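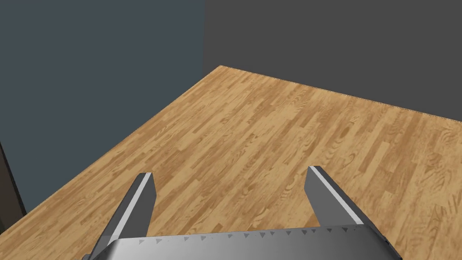
Hi there, and thank you so much for writing back with all of that detail, it really does help. I'm sorry your Sunday night with Stoscombe got spoiled like this. Before I send it up to the playback team, could you tell me whether the talking goes out of step with the picture from the very first scene, or only later on? And does it happen on every episode of season 2, or just the one?

Customer reply

Good morning, and thanks for asking! I was afraid I'd get one of those "have you tried a different browser" messages, and I don't even use a browser for this, I use the Vovitz app on my Fodden box in the den.

So, to answer you properly, I went back and watched it again last night (no hardship, it's a wonderful episode, I'd watch that dinner scene every night of the week if my family would let me). It's episode 4. The opening is fine. The credits are fine. Everything is fine until 16 minutes in, right when the older sister comes back from the harbor and starts in on the letter, and then the voices are late. The mouths move and then the words come. By the end of the dinner scene it's bad enough that somebody will be crying and you're still hearing the person before them talk, and I think it's 2 full seconds by then, though I was only counting under my breath.

I should say that I thought it was on purpose the first time. It's that kind of show, as you'll know if you've watched it, and I sat there thinking, well, that's bold, she's so far away from all of them that she can't even hear them on time. I went and read two reviews to see what the critics made of it and none of them mentioned it, and that's when I wrote to you.

The other episodes are all right. I haven't checked season 1 again but I never had trouble with it.

Support reply

I laughed at that, and I have to admit it's a pretty good reading of the scene! But no, the voices are meant to line up with the faces.

Since it's only the one episode, I'd like to rule out a couple of things at your end first. Would you mind trying these when you have a minute?

Close the Vovitz app all the way on the Fodden box. Going back to the home screen leaves it running, so hold the home button until the list of open apps comes up and close it from there.

Start episode 4 from the beginning, don't resume it.

If you have a soundbar or outside speakers, unplug them and listen through the TV.

Watch past the 16 minute point and let me know how it goes.

Customer reply

All done. I do have a soundbar, a Peng, and I had quite a time getting behind the TV to unplug it, but I managed. Through the TV speakers it was just the same. Late at 16 minutes, later at the dinner.

One thing I noticed, and I don't know if it's any use to you. I had the "Surround" choice picked under Audio. When I changed it to "Stereo" the voices jumped right back to where they should be, and they stayed there to the end. Then I changed it back to Surround and they went late again. I did that a few times until I was sure I wasn't fooling myself. I also tried the episode on my tablet upstairs, which only gives you Stereo, and it was perfect.

So I can watch it, and I'm grateful for that. But I'd dearly love to have the surround back, because the sound in this show is half the pleasure of it. The gulls come from behind the couch! The whole first part of that episode you can hear the house creaking on one side of you and the party going on at the other, and in Stereo it all just sits there in the middle.

Support reply

That is of a lot of use to me, thank you, and thank you for crawling behind the TV too. I tried the same thing on a test box here and got the same result as you, so please plug your soundbar back in, it hasn't done anything wrong.

I've marked this as a fault in the surround track for season 2, episode 4 and passed it to the team that looks after our files. They'll need to replace the track. I don't have a day for you yet and I'd hate to promise one, but I'll keep this ticket open and write to you here when it's done. In the meantime Stereo is the way to go for that episode. You'll want to switch back to Surround before episode 5, the app remembers your last choice.

Customer reply

Lovely, thank you. I've told my sister to hold off on it, she's only just finished season 1 and I want her to hear it right.

Update from support, Jan 29, 2020

Hello again! The new surround track for episode 4 went up this morning. I've played it on the test box from the start through the closing credits, all 50 minutes, and the voices stay with the picture. If yours still sounds late, close the app from the open apps list the way you did before so it fetches the new track. Could you let me know either way?

Customer reply

Watched it tonight with the Peng back on and the lights off. It's right, all of it, and the dinner scene is even better than I thought. There's a little clink of a spoon just before she says her line that I'd missed completely. My sister has the go-ahead. You can close this one.

Status: Solved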